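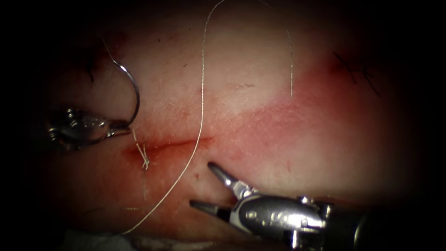 Foro Oposiciones y Exámenes > Técnico auxiliar > Plantilla provisional, preguntas anuladas??

marisol_opo
Buenas, acaba de salir la plantilla provisional en la web de Manríquez. Alguien ha conseguido abrir el modelo B? A mí me carga el A y ya está, el B me da error todo el rato. Y cuánto plazo hay para impugnar, que en la nota no lo veo

tresintentos
Con el móvil no abre, prueba desde ordenador. Cinco días hábiles, viene en la segunda página de la nota, abajo del todo.

marisol_opo
Vale ya, gracias. 71 netas me salen. Lloro

kokoro88
Yo 68 y la 42 la tengo mal según ellos. La 42 está MAL planteada, hay dos respuestas que valen. En el temario de Plorton viene una y en el de Ratlow la otra. Pienso impugnar

jbedul
El temario de una academia no sirve para impugnar nada. Tienes que citar la norma, artículo y apartado. Si mandas una foto del libro te la tiran sin leerla.

kokoro88
Ya lo se que hay que citar la norma, digo que si dos academias dicen cosas distintas será por algo

jbedul
Será porque una no ha actualizado el tema 9. El de Ratlow lleva igual desde hace dos convocatorias.

pep_lluna
Yo estuve en Ratlow y el tema 9 estaba actualizado, lo dieron en hoja aparte en febrero. Otra cosa es que la gente no se la leyera -- yo el primero

tresintentos
A ver, centrémonos. Alguien sabe cuántos nos presentamos al final? Admitidos en la lista definitiva 3316, pero en mi aula faltaba medio mundo.

kokoro88
En la mia también, filas enteras vacías

pep_lluna
Para 250 plazas. Si pasan al segundo ejercicio alrededor de 400, la nota de corte yo la veo en 66-67

jbedul
Demasiado optimista. El año pasado el examen fue más dificil y el corte quedó en 65. Este sube seguro, yo digo 70.

marisol_opo
No me digas eso que me da algo

pep_lluna
El año pasado no penalizaban igual, no se puede comparar. Antes cada fallo quitaba un cuarto y ahora un tercio. Con un tercio la gente deja mas en blanco y la nota baja

jbedul
Baja la media. El corte lo marcan los de arriba y esos no dejan en blanco.

lunes_al_sol
Hola, nuevo por aquí. Una duda, la calculadora de netas de Rernance ya tiene puesto lo del tercio? me da 74 y a mano me salen 71,6, algo no cuadra

tresintentos
No, sigue con el cuarto. Hazlo a mano: aciertos menos fallos entre tres. Las blancas ni suman ni restan.

lunes_al_sol
Pues vaya bajón. Gracias

kokoro88
Vuelvo a la 42. He mirado la norma y el apartado 3 me da la razón, el plazo se cuenta desde la notificación, y el enunciado no dice si hay notificación o publicación. Quien la tenga mal que impugne también, cuantos mas mejor

jbedul
Da igual que la impugne uno o 300, miran el argumento. Pero eso del apartado 3 sí tiene sentido, lo reconozco. Ponlo así, corto, y no metas a las academias.

marisol_opo
Y si la anulan entra la primera de reserva no? Yo la 42 la tengo bien y la reserva 1 en blanco, me hacéis polvo jaja

pep_lluna
Sí, entra la reserva 1. Pierdes una, te quedas en 70

kokoro88
Lo siento marisol, pero yo la mando esta noche

tresintentos
El registro electrónico cierra a las 23:59 pero el último día se cuelga siempre, no lo dejéis para el final. Y guardad el justificante en pdf!!

lunes_al_sol
La plantilla definitiva para cuando? el lunes he oido

jbedul
Imposible, el lunes todavía está abierto el plazo.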